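Setting up a tall open room as a workroom (the quick version)

Posted by Firouzeh Hosseinzadeh
Mar 30, 2022
Filed under: Rooms, Layout

Got asked for this again so writing it down. Covers one big room, high ceiling, glass down one side, an upper level over part of it. You want tables, you want people to work at them all day, you don't want to trip on stuff. Two people can do it in a day if the tables are already in the building. Painting not covered. Neither is heating, see the older post.

What you need

Tape measure, a long one
Masking tape, light color if the floor is dark, dark if the floor is light
Pencil, paper
Felt pads for table legs
A box cutter
Floor cable covers
Labels and a fat marker
Tables and chairs, obviously

I get the felt pads from Tiwari. Stick-on kind, the thicker ones. The thin ones peel off after a month and then you find them on your sock.

Step 1. Empty the middle

Everything off the middle of the floor. Push it to one wall, the wall you're least likely to need. Don't sort yet. People start sorting at this point and lose the whole morning. Just push.

Then sweep. A glossy floor shows every crumb so do it now while there's nothing in the way, and again at the end.

Step 2. Measure, but only the parts you'll use

Skip the total. Measure:

wall to wall across the narrow direction
from the glass to the edge of the upper level
floor to the underside of the upper level
every door, and how far it swings

Write it on the paper as you go, on a rough drawing. Mark the outlets. Mark the light switches too, and which switch does which light. Walk around flipping them. Takes a few minutes and you'll be glad of it in step 5.

The Walia room, the one I did last September, was 342 square feet of usable floor once you took off the door swings and the stairs. Looked like double that when empty. Tall rooms do that. Tape it out before you buy anything.

Step 3. Tape the walkways first

Not the tables. The walkways. From the main door to the stairs, from the main door to the glass doors, and from the glass doors to wherever the trash goes. Three feet wide. I go a bit wider by the stairs.

Tape both sides. Now walk them carrying something wide. A folded table is good, a laundry basket is fine. If you clip a wall, move the tape.

Whatever floor is left over is where tables can go. It will be less than you hoped. Sorry.

Step 4. Tape the tables

Cut newspaper or tape outlines, same size as the real tops. Include the chairs pushed back, so add the depth of a chair plus a person. I leave 3 feet behind a chair if people have to pass and 2 if it backs onto a wall.

Things to watch:

Long side of the table toward the glass makes everybody on the far side squint. Turn it so the short end points at the window.
Don't put a table half under the upper level and half out. One end is dim and one end is bright and it's annoying all day long.
Keep tables out from directly below an air conditioner. Papers blow, necks get stiff.
A table with a shaped or wavy edge needs a bit more room than the tape measure says, people bump the sticking out parts.

Leave the outlines down overnight if you can. You always see something wrong in the morning.
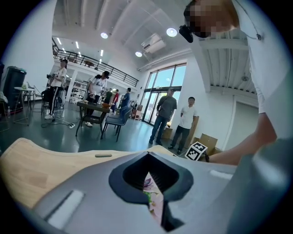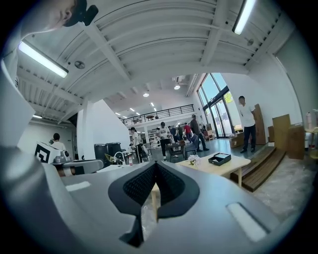
Step 5. Sort out the light. Do it twice, one time in daylight with everything switched on and one time after dark. In daylight the window side mostly takes care of itself and the part under the upper level is the part that suffers, it has a lower ceiling and the big lights don't reach in. It needs its own. You can see strip lights along the ceiling beneath the upper floor in the first picture, and that's the arrangement I'd copy, seperate from the round ones out in the tall part. Put them on their own switch if your electrician is coming anyway. If no electrician, a plug-in lamp on each table under there will do. I use the Dollberg clamp one, model 3722, the arm is stiff at first but loosens up.

After dark, sit in every chair. Really sit. Look for glare on the table top, and for your own shadow falling across your hands. Shadow across your hands means the light is behind you, so turn the table or move the lamp to the other side. Shiny floor will throw light back up too. A rug under the worst table fixes most of that, just tape the corners down.

Step 6. Bring the tables in

Farthest one first, then work back toward the door. Felt pads on before they touch the floor. Lift, don't drag, even with the pads on.

Check each one for wobble right away. Push down on all the corners. If it rocks, try turning it end for end before you start folding cardboard, sometimes it's only the floor.

Once it's where you want it put a tiny bit of tape on the floor at each leg. Tables drift. With the marks you can shove everything back in place in a minute.

Step 7. The upper level

If there's a railing up there, keep the stuff back from it. Nothing leaning on it, nothing stacked against it, no cups on the rail. An open metal railing lets small things roll straight through underneath, so pens, tape rolls, scissors all live in a tray with sides.

Small furniture only. A small table and a chair or two is plenty. Anything you have to carry up stairs you'll also have to carry down.

Good use for it: phone calls, reading, eating lunch. Bad use for it: storage. You will stop going up there and it turns into a pile.

Step 8. Boxes

Boxes are what ruins these rooms. They come in with something in them, they get put down by the doors, and they stay there. Rules I use:

One spot for full boxes. Tape it on the floor like a table. If the spot is full, something gets opened before anything else comes in.
Label on the side and not the top. You stack them and the top is gone.
Tall box at the back, small ones in front, so you can see what you've got.
Never in front of glass doors. You need the doors, and the sun cooks whatever's inside.
Empty ones flattened the same day. Box cutter hangs on a hook next to the spot.

For the small loose things I moved to Umis bins, the shallow ones with the front lip. Lids are a waste, take them off and leave them off. One kind of thing per bin. If you catch yourself writing "misc" on a label, stop and split it.

Step 9. Cables

Outlets are never where the tables are. Run cords along the wall as far as they'll go, then cross the floor once, at the narrowest place, under a cover. Don't cross a taped walkway if there's any other way to do it. If you have to, cross it straight and not at an angle.

Under the table, tie the slack up to a leg so feet don't find it. Velcro strips, not zip ties, you'll be redoing this.

Step 10. Pull the tape, maybe

Leave the walkway tape down for the first week. People learn the paths. Then pull it slowly, low angle, warm it with a hair dryer if it's been in the sun and won't let go. Keep the table leg marks.

Problems I get asked about

Too echoey. High ceiling, hard floor, bare white walls, yes it will be. Rugs first, then something soft on the biggest bare wall. Curtains on the glass help the most but check you can still open the doors. Foam squares do a little. Don't spend much on them.

Cold by the glass. Move that table in by a chair's depth. A surprising difference.

Everyone crowds at one table. Usually it's the one with the best light or the only outlet. Fix the others, don't move the people.

Chairs in the walkway. Chair depth wasn't in your outlines. Go back to step 4.

Can't reach the bulbs. Rent the ladder, or get a person with the right ladder to come do all of them in one visit. Don't stand a chair on a table. I've seen it done. No.

Room feels empty. Give it two weeks before buying anything. It wont feel empty then.

Rough timing

Clear and sweep, one hour. Measuring and tape, the rest of the morning. Lunch. Tables and chairs, two hours. Cables, longer than you think. Boxes, whatever's left of the day and part of the next. Light check after dark has to be its own trip unless it's winter.

Next one will be shelves for the wall opposite the glass, when I get the brackets back.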